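Against the smart meter for everything

2 March 2024

I had a letter from my electricity supplier last September offering me a new tariff. It was called something cheerful and it promised me "control". If I shifted my washing, my cooking and my hot water to the right hours, I would pay less. If I didn't, I would pay rather more, though you had to turn the page to find that out.

I signed up, mostly out of curiosity, and I have now lived with it for the best part of six months. I don't think it is a swindle. I do think the people who sell this sort of thing have a strange picture of how a household runs, and I would like to see somebody push back before we all get moved on to it without being asked.

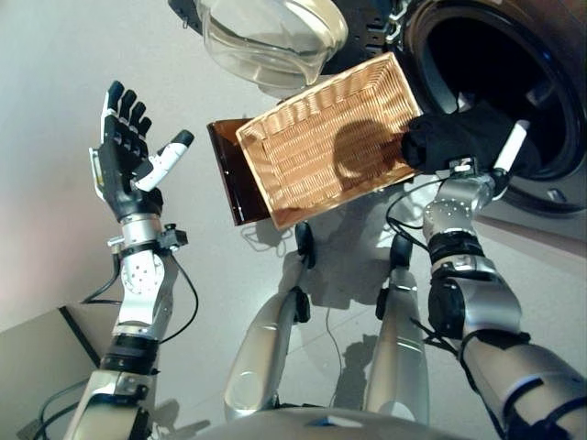
What the adverts leave out

The advert for my tariff, which is run by an outfit called Prendex, shows a woman tapping her phone and smiling. The price drops, the house hums along, and she goes back to her book. I have yet to have a day like that. What I get is a message in the late afternoon telling me that tomorrow's cheap hours are two until five in the morning, with a second, shorter spell at lunchtime if the wind picks up.

Fine. But a wash done at three in the morning sits in the drum until somebody gets up, and by then it smells of pond. You can do it again, at full price. Or you can set an alarm, and I did try that, for a week, and was not pleasant company.

Then there is the noise. I live in a terrace with thin walls and a baby on one side. The spin cycle is quite loud enough at noon. I have seen it claimed that modern machines are so quiet this no longer matters, and I can only assume the person who wrote it lives in a detached house with the utility room at the far end.

There is the fire question too. For years we were told not to leave a tumble dryer running while we slept, and I took that advice seriously. Now the cheapest time to run one is when we are all asleep. I asked Prendex about this and got a polite reply with a link to a page about energy saving.

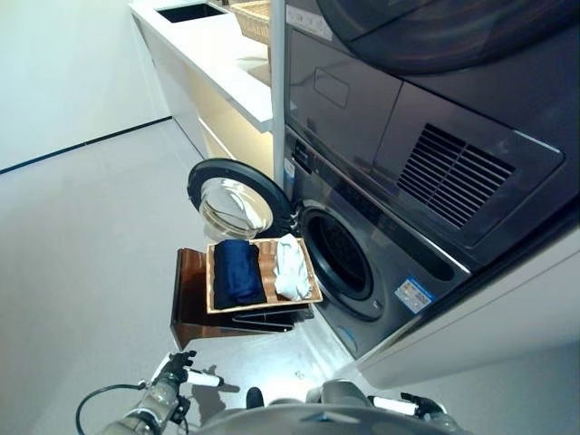 Who does the shifting?

The word the industry likes is "flexibility". It sounds like something the grid does, or the appliance. In my experience it is something a person does, and usually the same person in each house. Whoever already keeps track of the PE kit and the packed lunches now keeps track of the half-hourly price of electricity as well. No wage is attached to this. The saving goes on the household bill and the fuss goes to one member of the household.

I would mind less if the saving were large. Clilo, the comparison site, told me when I joined that a home like mine could save 800 pounds a year. I went back and read the small print, and a home like mine turned out to be one with an electric car, a battery in the garage and a heat pump. I have a gas boiler and a bicycle. Over the winter I have saved almost enough for a decent pair of shoes.
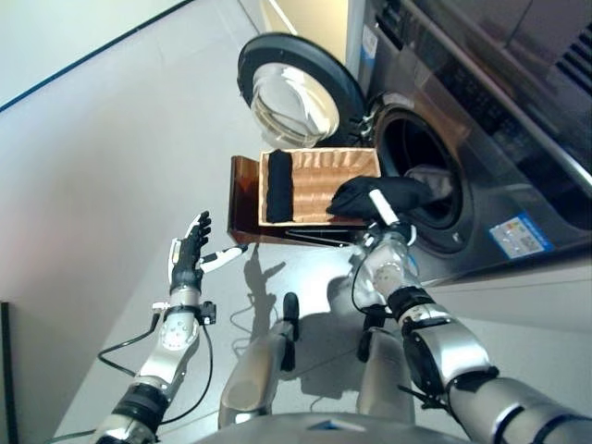
The answer to this, I am told, is automation. Buy the right appliances and they will talk to the tariff by themselves, and you need never think about it again. I am wary of any scheme in which the cure for a bad bargain is to spend more money first. I am also old enough to remember other things I would never need to think about again. The heating app was one, and it locked me out for two days over a forgotten password while the house sat at twelve degrees.

There was a pamphlet doing the rounds a while ago from a small think tank called Palaniappan, arguing that people who complain about time-based pricing simply need better information. I have had plenty of information. My phone is full of it. What I haven't got is a job, a school run and a set of neighbours that can be moved to two in the morning.

To be fair to the other side, the basic problem is real. Everyone puts the kettle on and the oven in at the same hour, and keeping power stations on hand for that hour costs money. If some of the load can be spread out, good. Car charging is the obvious thing to move, and storage heaters did the same job long ago with a clock and no app at all.

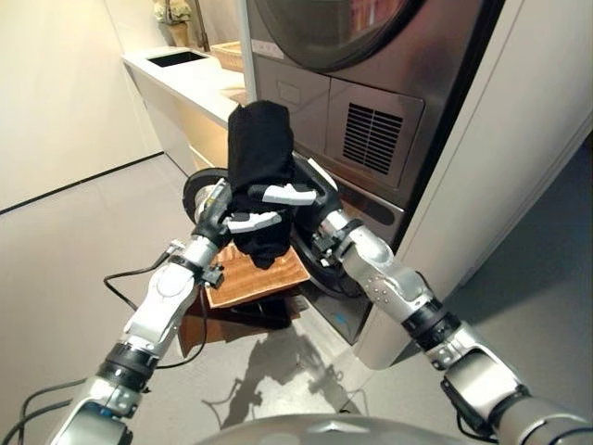

But that is an argument for moving the big, dull loads that don't care when they happen. It is a poor argument for pricing a pair of school trousers by the half-hour. A friend in Bretau, where they have had this kind of tariff for longer than we have, tells me that most people on her street looked at the app for a month and then went back to washing when the basket was full. They pay the dearer rate and grumble. I suspect the supplier knew they would.

So I would ask for two things. Keep a plain flat rate on offer, at a fair price, for anyone who wants it. And print the likely cost of carrying on exactly as you are now on the front page of the letter, in the same size type as the saving. I wrote to Prendex suggesting both. They have sent me a survey.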